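Questions we get most often at Pillex about robots and everyday chores. Aileen Enriquez started this page in July and the rest of us keep adding to it, so the answers wander a bit.

## Can a robot tidy up my house yet?

Not the whole house, I'm afraid. Picking up a toy and putting it in a basket is well within reach, especially on a clear table with good light. A living room floor after a birthday party is a much taller order, and we'd be wary of anybody who promises you that one. 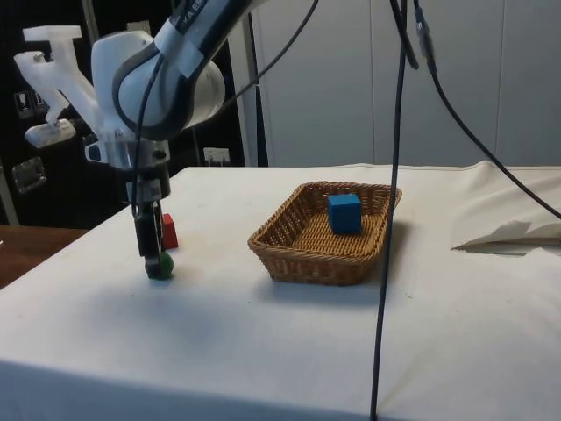
The trouble is mostly variety. A block has nice flat sides to squeeze, while a ball likes to roll off the moment you nudge it, and a sock has no shape at all until you lift it! Every new kind of object means more practice, and a busy family owns an awful lot of kinds.

## What about small shops?

Shops are a bit ahead of homes, bless them, mainly for sorting and packing the same few items over and over. Gorazd Vidmar spent 17 days with the folks at Rodedska looking at their packing bench, and came back thinking that 3 of their 5 daily jobs could be handed over – the other two involve tangled cords and still need a patient person.

## How do you test one?

We like to start small:

- Agree on what "done" means before anything moves.
- Use a few plain shapes and one basket, and run the same chore again and again. Our longest run so far was nearly 1689 tries.
- Have somebody write down the misses as well as the good ones. 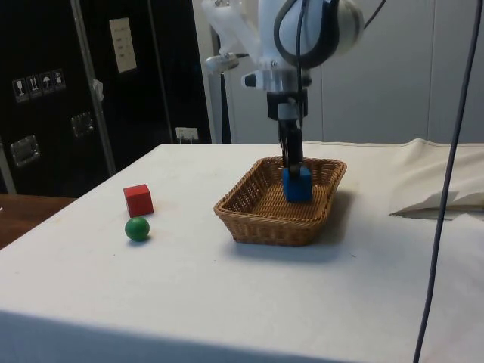

## Should I wait to buy one?

If you're hoping for help with laundry and dishes, yes, do wait a while. If you have one dull, steady job in mind, write to Marilou Lumbao and tell her about it in as much detail as you like – she really does read the long ones.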